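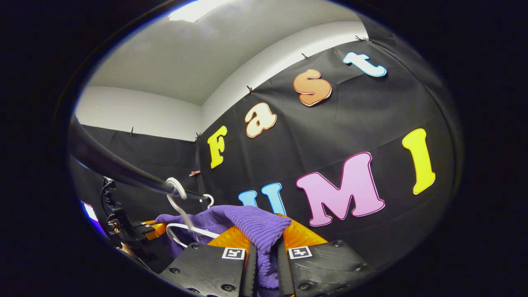

# Platero hand-held gripper kit

The Platero is a two-finger gripper you carry in your hand to record examples of manual tasks. A wide-angle camera looks out over the fingers and records what they do. The recordings are used to train a policy that later runs on an arm fitted with the same fingers. You don't need the arm on site to collect.

Most of our customers use it for cloth: hanging, folding, sorting, bagging. It also works for kitchen items, small parts and packaging, as long as the object fits between the fingers and can be lifted with one hand.

## What's in the case

- Platero gripper with trigger handle
- 2 fingers, black, with serrated inner edges
- Fisheye camera and mount
- Printed marker set, one square marker per finger
- Charging cable, hex keys, spare screws
- Quick start card

The Dramholm wrist adapter, which puts the same fingers and camera on an arm, is sold separately. Order it by flange type.

## Finger options

**Standard.** Serrated edge, for knits, towels, denim and most rigid objects. Ships with the kit.

**Hattori soft finger.** A flexible pad for thin or slippery fabric. It bolts into the same holes. Episodes recorded with soft fingers should be kept in a separate set from standard ones, as the grip closes differently.

## Recording with cloth

A typical garment episode starts with the item lying loose and ends with it on a hanger or rail. Pinch near the collar or shoulder seam, lift, and keep the fingers in view of the camera the whole time. Move at a normal pace. Slow, careful demonstrations tend to produce a slow, careful policy – fine for glassware, a nuisance for sweaters.

Change the garment and its starting position often. Raquel Sampaio, who wrote our collection guide, suggests a new item every 17 episodes and a different rail height once per session. Bunched and half-turned starts are worth more than neat ones.

Plain backgrounds are harder to track than busy ones. If you're working against a blank wall or dark curtain, add something with clear edges, such as large letters or printed shapes, and leave it in place until the session is over. Keep room lights on and steady.

Before each session:

1. Wipe the lens and both markers.
2. Open and close the fingers fully, twice, with recording on.
3. Walk the mapping loop once around the work area.
4. Check the preview for blocked markers.

## Software

Episodes are cut, checked and exported with Pureo, our desktop tool. It reads finger opening from the markers, estimates the camera path and flags any episode where tracking dropped. Flagged episodes can be trimmed or thrown out. One license is included with each kit.

Pureo was updated on 09/06/2025. Anyone still on the May version should recalibrate finger width after installing – old calibration files will load but give the wrong opening.

## Ordering

Kits ship in almost 2 weeks. Replacement fingers are sold in pairs, and marker sheets come in packs of 38. Specify standard or soft when you order fingers.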